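Search stories, recipes, people
Search Clear

We use cookies to keep this site running and to see which stories get read. Accept all / Manage choices

My Afternoon as a Robot's Arms

I was sure I'd be good at this. I can parallel park, I can thread a needle, and I once got a wedding ring out of a bathroom drain with a coat hanger. So when Olaia Aguirre at Premen put two control handles in front of me and told me to go ahead and teach the robot something, I figured we'd be done by lunch.

Reader, I punched the table. With the robot's left hand, but still!

The way it works is that you move the handles and the arms copy you. Every move gets recorded, and after enough good tries the computer gets to study them and have a go by itself. Olaia wants 1,000 good tries for one job. I managed 2 in my first hour (the second one was sort of a gift -- she looked at it for a long time before she said okay).

What surprised me is how much your own hands know without telling you. At home I pick up a bag of chips and I couldn't say which finger got there first. Through the handles I had to decide everything. How wide do I open? How low do I go? Am I touching it yet? You can't feel a thing through this setup, so you watch the gripper and listen for the crinkle.

Banafsheh Tabrizi, the best driver on the team, used to decorate cakes, and you can tell. She goes in slow, stops just above the bag, closes, lifts. She also breathes out on the lift, like a weightlifter. I copied that and got better, though she swears the breathing has nothing to do with it.

"People come in wanting to be fast," she told me. "Then the robot learns to be sloppy and fast."

Sorting snacks was my job for the day, and I had opinions about it by midafternoon. The flat bags are the mean ones. There's so little to grab, and I kept sliding right over the top of them until Banafsheh told me to look for the crimped ends, the ones that stick up a bit like a little handle. After that comes the trip over to the three clear bins along the far side, and it's easy to get lost up there, with a package hanging off the fingertip over the gap between the left one and the middle one and your brain yelling at you to just pick a side.
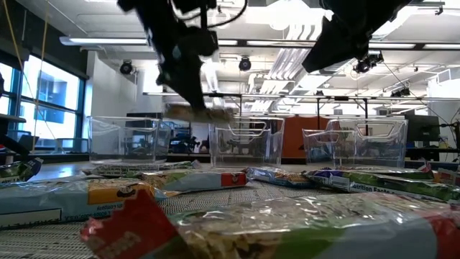
My favorite part was the bad tries. Olaia keeps some of them, the ones where a driver slips and then fixes it, so the robot can see what fixing looks like. I asked if she kept mine. She said she'd kept 10, and I'm choosing to take that as a compliment.

By four o'clock my shoulders hurt and I'd started reaching for my coffee in slow motion. Banafsheh says that wears off by bedtime. It did not, and I brushed my teeth like I was defusing something.

Comments

Grímur Vigfúsdóttir
I drove one of these for a summer and the coffee thing is real. My wife still does an impression of me.

M. Iglesias
Did they ever let you watch it try the job alone? I wanted that part!

Þröstur Bach
Breathing out on the lift works. I do it with the claw machine at the arcade.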